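Stop Asking If It Works

Third message this month. Somebody buys a medal or a little clay tablet or a string bracelet off a shelf, wears it for a couple of weeks, and writes to me: does it work? How do I know it's real? I paid 220 for it, was that too much?

I don't know. I sold them for 14 years and I don't know. But I think it's the wrong question, and I'm going to say why before the shop opens and I lose the thread.

Start with the word "real." In the amulet trade it means at least three different things and people swap between them without noticing. Real as in old. Real as in made by the person the seller says made it. Real as in blessed. You can have any one of those without the other two. A piece can be stamped out by machine in a batch of 600, cheap tin, ugly, and be carried into a proper ceremony and prayed over all night by people who meant it. Another one can be a hundred years old and never have been near a prayer. Guess which one gets the certificate.

The certificates. I have a problem with the certificates. Bindeck started putting those plastic cards in with everything, hologram in the corner, serial number, and now buyers won't touch a piece without one. What does the card certify? Read it. It certifies that Bindeck looked at it. Fine. They looked at it. My aunt looked at hers every morning for forty years and it never needed a card.

Rodrigo Moya and I argue about this constantly. He collects, he's careful, he keeps everything in flat drawers with tissue paper. His view is that without paperwork the whole field drowns in fakes and the honest makers get pushed out by the dishonest ones. He's right about the fakes. I've seen the same "temple find" for sale on three tables in one afternoon, same chip in the same corner. Molded chip. So yes, he has a point and I told him so.
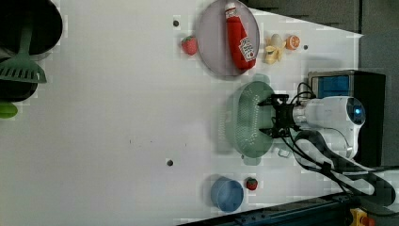

But look what the paperwork did to the price, and what the price did to the people. When I started, the ones who came in were nurses on nights, truck drivers, a woman whose son had gone to sea. They wanted something small to hold. They'd pay what they could, and half the time they'd bring it back years later and say give it to someone else now. Now it's people asking about resale. Last November a man asked me which saint was "appreciating." I sold him nothing, and I was rude about it, and I'd be rude again.

Oliwia Tomaszewski wrote a good piece on this for the Jundolthorpe newsletter, arguing that an amulet is a kind of promise. Somebody made it for somebody, with a purpose said out loud, and whoever wears it takes up their end. I like that better than anything I've come up with. It means the thing isn't a battery. You don't get to charge it up and then complain to the shop that its flat. And a promise can be kept in tin or gold. The metal is only what it costs.

Vasanthi Hegde thinks this is soft. She says plenty of traditions are very exact about what an amulet does, which hour it's made, what goes in the mix, what you mustn't eat while you wear it, and that people like me sand all that down until its just a nice feeling on a string. Ouch. Also fair, partly. I do get lazy. If you wear something out of a living tradition you owe that tradition some attention, you should at least know the rules you're breaking. Ask. Go to the ceremony if you're allowed in. Stand at the back, keep your phone in your pocket. Most places will tell you far more than you expected if you turn up twice.

What I won't accept is the halfway thing, where the seller borrows all the exactness as a selling point and drops it everywhere else. "Forged at dawn, blessed by 200 elders, free shipping." Which elders? Blessed for what? Who's it for? If the seller can't tell you who it was made for you are buying jewelry. Nothing wrong with jewelry. Pay jewelry prices.

And the ones already in your drawer, from your grandmother or wherever, no card, no story, back worn smooth. I get asked to value those most of all, and I've stopped doing it. Put it on or don't. Learn the prayer if there was one and there's someone left who knows it, and do it soon, those people are old. Manon Carrier spent a whole winter trying to find out what was written inside her father's locket case and the one man who could of read it had died in the spring.

As for the 220. Yes, too much. Wear it anyway.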